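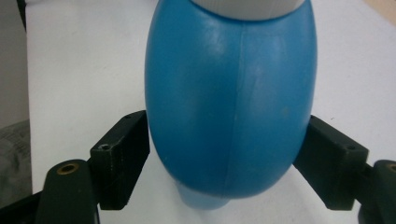
4.2 Stones without graves

The stones in the Altavum district were the part of the fieldwork we looked forward to most, and they gave us far more than we had hoped for. Most stand in courtyards between blocks of flats, on ground that was never meant for burial. They carry a name, sometimes a trade or a school, and very often no dates at all. Families put them up during the siege of Wemura, when the road to the town cemetery was closed, and many left them in place after the bodies had been moved or when there had never been a body to bury.

Earlier writing on the siege treats these stones as a stopgap. Postma was the first to suggest that they had taken on a life of their own, and our interviews back him up strongly. People who could have visited a proper grave on the hill told us they still went to the courtyard first. One woman, who was nine when her brother died, walks past his stone on her way to the bus and touches the top of it. She has been to the cemetery twice. "Up there he is in a row," she said. "Down here he is by the door."

What delighted us was how much talk goes on around the stones. We had planned to ask about grief and found ourselves hearing about parking, dogs, a quarrel over a vine, and who had last paid for the lettering to be cut again. These stories are easy to skip over when notes are typed up, and we nearly did so ourselves. Yet they are where the dead come up in ordinary speech, by first name and in the middle of something else. In block 2, three neighbours who disagreed about almost everything in the war told the same story of a boy and a stolen ladder, and each of them laughed at the same point. 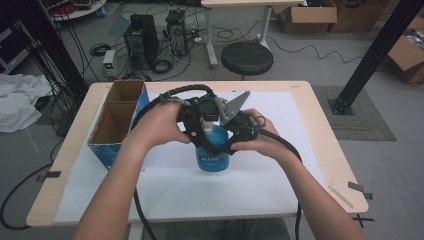

Figure 2. Two hands holding a black hand-held gripper around a blue plastic bottle on a wooden table.

The radio recordings add a second layer. The Cudard station read out the names of the dead every evening through the last winter of the siege, and copies of those readings are kept in the Bramwell collection, which holds 500 tapes. We listened to the February tapes in full. The readers were not trained, and you can hear them stop to check a spelling or go back to a name they have said badly. Several people we spoke to could still copy the pauses! For families with no stone, the reading was the only public moment their relative had, and some keep a home recording of it.

Set side by side, the stones and the tapes do not always agree. Spellings differ, and a few names cut in stone were never read on air. We have left these mismatches as they are in the table of names, with both forms given, as the families often had firm views about which was right and why.

Blame is the harder subject. The town council elected in 2000 still included men who had held posts during the siege, and residents knew exactly which ones. No stone in Altavum names a person responsible. In talk it was a different matter, and the names came quickly once the recorder had been switched off. We agreed not to use them. Section 4.3 looks at how the same silence was handled in the school lessons of the period.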